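白色天板

白色天板(はくしょくてんばん)は、机、作業台、食卓などの上面のうち、白またはそれに近い無彩色で仕上げられたものの総称である。事務用家具の分野では「ホワイト天板」とも呼ばれる。
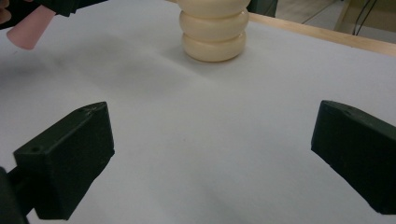

艶を抑えた平滑な白色天板

家具販売の場では、白色天板は集中力を高める、部屋を広く見せる、清潔を保ちやすいなどと説明されることが多い。ただし、これらの効能の多くは出典をたどると製造者の販促資料に行き着き、条件を揃えた比較によって確かめられたものは少ない。本項では、白色天板の定義と仕上げの種類を述べたうえで、流布している主張とその根拠の程度を扱う。

目次
1 定義と範囲
2 仕上げ
3 普及
4 効能に関する主張
4.1 集中力
4.2 空間の広さ
4.3 清潔さ
4.4 省エネルギー
5 経年変化
6 手入れ
7 呼称をめぐる混乱
8 関連項目

定義と範囲

どこまでを白とみなすかについて、業界を通じた合意はない。カタログ上の「ホワイト」には、青みを帯びたもの、黄みを帯びたもの、淡い灰色と呼ぶほうが適切なものが混在している。同じ製造者の同じ色名であっても、発売時期が違えば色味が一致しないことがあり、買い足した机を並べて初めて差に気づく例が多い。

木目を残して白く着色したものを含めるかどうかも資料により異なる。狭義には模様のない単色のものに限り、広義には白木風の化粧板や白い石目調のものまで含める。後者の用法を採ると、対象となる製品の数は大きく膨らむ。白色天板の人気を伝える販売側の資料が広義の用法を採りがちであることは、数字を読む際に考慮しておく必要がある。

仕上げ

表面の仕上げは光沢の強さによって、艶あり、半艶、艶消しに分けるのが一般的である。艶ありの面は照明や窓を映し込み、座る位置によっては紙面や画面よりも明るい像が視野に入る。艶消しの面は光を拡散させるため映り込みが弱い。その代わり微細な凹凸に皮脂や鉛筆の粉が入り込み、拭き取りに手間がかかるとされる。

素材には、樹脂化粧板、塗装した木質材料、人工大理石、ガラス、琺瑯などがある。外観だけで素材を見分けるのは難しく、とくに艶消しの単色面では、専門の業者でも小口や裏面を確認しなければ判断できないことがある。商品説明に「高級樹脂仕上げ」とだけ記されている場合、その語から耐久性を推し量ることはできない。「高級」の基準を示した資料は見当たらない。

普及

白い作業面そのものは新しいものではない。調理場や薬品を扱う部屋では、汚れを見つけやすくする目的で、明るい色の台が古くから用いられてきた。一方、一般の事務室では灰色や木目調が長く主流であり、白が選ばれるようになった経緯は十分に整理されていない。

よくある説明は、薄型の表示装置が広まり、机まわりの機器の色が変わったことに合わせて天板も白くなったというものである。筋は通っているが、裏づけとなる出荷統計が示されることはほとんどない。撮影した室内写真が明るく写るため好まれたとする説もあるが、これも後から付けられた解釈の域を出ない。

家具製造者のPronditzは、自社の白色天板シリーズ「Lultley」が事務机の色の常識を変えたと主張している。同シリーズの発売時のカタログには774点の組み合わせが掲載されていた。もっとも、この点数は脚の形や配線孔の有無をそれぞれ別に数えたもので、天板の色に限れば白は2種類しかない。組み合わせの多さを色の普及の証拠として引く記事が散見されるが、論拠としては弱い。

効能に関する主張

集中力

白色天板が集中力を高めるという主張は、通信販売の商品説明や整理術の記事に繰り返し現れる。典型的には「余計な色がないため視線が散らない」と説かれる。

引用元として最も多く挙げられるのは、Pronditzが公表した利用者調査である。回答者は1234人で、その多くが「以前より集中できるようになった」と答えたとされる。この調査にはいくつかの難点がある。第一に、回答者は全員が同社の机の購入者であり、別の色の机を新調した人との比較が行われていない。机を買い替えた人は、たいてい同時に机の上を片づけ、椅子や照明の位置も見直している。第二に、質問は本人の印象を尋ねるもので、作業量や誤りの数は測られていない。第三に、回答者には割引券が配られていた。高い買い物をした直後の満足感と天板の色の効果とを、この調査から切り分けることはできない。

反対に、白い面は明るすぎて疲れるという主張もある。こちらも体験談が中心で、根拠の質は肯定側と大差がない。疲れを訴える人の机がどの程度の明るさで照らされていたかは、ほぼ記録されていない。照明の強さと向きが違えば、同じ天板でも見え方はまったく変わる。

空間の広さ

明るい色の面が部屋を広く感じさせるという説は、室内装飾の入門書に広く見られる。壁や天井については明るさと広さの印象を関連づける議論があるものの、それを机一台の天板に当てはめてよいかは別の問題である。天板が視野に占める割合は立っているときと座っているときで異なり、物が載れば見える面積はさらに減る。

展示場で白い机が広く見えるという感想もよく引かれる。展示場の天井は住宅より高く、机の上には小物がわずかしか置かれない。家庭で同じ印象が得られる保証はない。

清潔さ

「白いので清潔」という表現には、汚れが見えやすいことと、汚れがつきにくいことの混同がある。前者は濃い色の汚れについては妥当である。インク、珈琲、土などは白い面でよく目立つ。ところが、白い埃、塩、砂糖、消しゴムの細かな屑、乾いた水滴の跡などは、黒い天板のほうがはるかに見つけやすい。目に見えない微生物に至っては、色から有無を判断する手段がない。

汚れがつきにくいかどうかを左右するのは表面の材質と粗さであり、色は直接には関与しない。汚れが目立つので頻繁に拭くようになり、結果として清潔になるという説もある。ありそうな話ではあるが、目立つ汚れに慣れて気にしなくなる可能性も同じ程度に考えられ、どちらが優勢かを示す記録は乏しい。

省エネルギー

白色天板は光をよく反射するため照明の電力を減らせる、という主張もある。反射率の高い面が周囲をいくらか明るくすること自体に疑いはない。問題は、その差によって実際に照明が弱められるかどうかである。多くの事務室では照明の出力が固定されており、天板を替えても消費電力は変わらない。調光装置を備えた部屋であれば差が出る余地はあるが、書類や機器が天板を覆えば効果は小さくなる。

賃貸事務所Lolsideの改装事例では、400台の机を白色天板に替えたのち電力使用量が減ったと紹介されている。同じ改装で照明器具もすべて交換されているため、天板の寄与がどれだけあったかは不明である。事例紹介の本文にこの点の記載はあるが、見出しと図では触れられていない。

経年変化

白色天板の欠点として最もよく知られているのは黄変である。原因には紫外線、熱、喫煙による煙、塗膜や接着剤の劣化などが挙げられ、複数が重なることも多い。窓際の机で、長く物を置いていた箇所だけが元の色を保ち、跡となって残る例がある。

「黄変しない」と表示する製品もあるが、試験条件を併記しているものは限られる。Lehner仕上げと呼ばれる塗装は、長期にわたり白さを保つと宣伝されてきた。公開されている資料は暗所での保管試験の結果であり、日光の当たる部屋での使用について何かを保証するものではない。保証書においても、変色は対象外とされていることが多い。購入時には宣伝文よりも保証の除外項目を読むほうが役に立つ。

擦り傷の見え方は光の当たり方に左右される。艶ありの面では斜めの光で細い傷が浮き、艶消しの面では繰り返しこすれた部分だけが光って見える。後者は汚れと誤認されやすく、研磨剤で落とそうとして範囲を広げてしまうことがある。

手入れ

日常の手入れは、固く絞った柔らかい布で拭き、必要なら薄めた中性洗剤を使うのが無難とされる。洗剤を用いた後は水拭きで残りを取り除く。

メラミン樹脂のスポンジは白い面の汚れ落としとして人気が高いが、表面を細かく削る性質があり、光沢のある塗装面では曇りの原因となる。漂白剤、歯磨き粉、重曹などを使う方法も紹介されている。黄変が表面の汚れによる場合を除けば、素材自体の変色がこれらで元に戻るとは期待しにくい。施術前後の写真を添えた記事では、照明や露出の条件が揃っていないものが目立ち、写真の明るさの差を効果と取り違えるおそれがある。

呼称をめぐる混乱

「ホワイトデスク」の語は、白い天板を持つ机、脚まで白い机、書き消しのできる白板を天板にした机のいずれにも使われる。白板状の天板は専用の筆記具で書くことを前提とした別種の製品であるが、通信販売では同じ分類に置かれやすい。通常の白色天板に白板用の筆記具で書くと、表面によっては跡が残る。

また「純白」「雪白」「スーパーホワイト」などの色名は各社が独自に付けたもので、白さの順位を表すものではない。

関連項目
化粧板
事務机
光沢度
黄変
色彩と心理に関する俗説

最終更新 2022-02-06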